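Coffee from the office machine tastes like cardboard. Is it the cup?

Plultell Community > Kitchen and Break Room > Coffee

nfontana71
Our office switched from mugs to paper cups in October, after a disagreement about the dishwasher that I'm not allowed to discuss. Same machine, same beans (Sanna dark roast, the big bag), same button. Since then everything I drink before noon tastes like the box a toaster came in. My coworkers say they can't taste it, but these are people who microwave fish.

Is it the cup? And if it is, is there a brand that doesn't do this? We have 400 of the current ones left in the supply closet and I'd like to know if I should start hiding them.
Nazareno Fontana
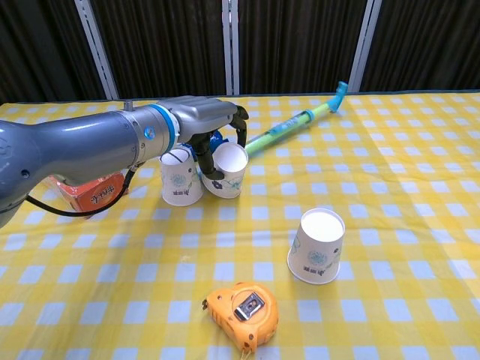
White paper cup, standing upright.

I've tried rinsing the cup with hot water first. It helps a little, and it makes me look like a man who washes paper.

3 replies

brewmuttering
It can be the cup. Paper cups pick up smells from wherever they're stored, and a supply closet is where smells go to retire. What else is in there? If the sleeve is open next to floor cleaner or printer toner, you're drinking the closet. Take a cup from the middle of a sealed sleeve and try that before you blame the brand.

Also smell the cup empty, then pour in plain hot water, wait 4 minutes and taste it. If the water tastes like a toaster box, you have your answer. If it tastes like water, your problem is the machine, and I'd ask when somebody last descaled it. My guess is they'll look at you blankly.

And a lid makes it worse. You end up with your nose parked over a plastic hole and get less of the coffee smell, so whatever the cup is doing gets the stage to itself. Drink it without one if you aren't walking anywhere.

Pisadia
just bring a mug

hallwaykettle
Bringing a mug is right, but I'll add that I brought one to work and it was gone in 2 weeks, so have a plan. Mine is ugly now. Very ugly. It has stayed put.

On brands, we went from the bargain cups to Brurnero and I liked them better, though we cleaned the machine the same week so I can't swear to which one did it. They cost more and our office manager brings that up a lot.

nfontana71
Update: the sleeve was open and it was sitting on a case of lemon floor cleaner. Hot water test tasted like a clean hallway. Sealed sleeve is better. Still looking for an ugly mug.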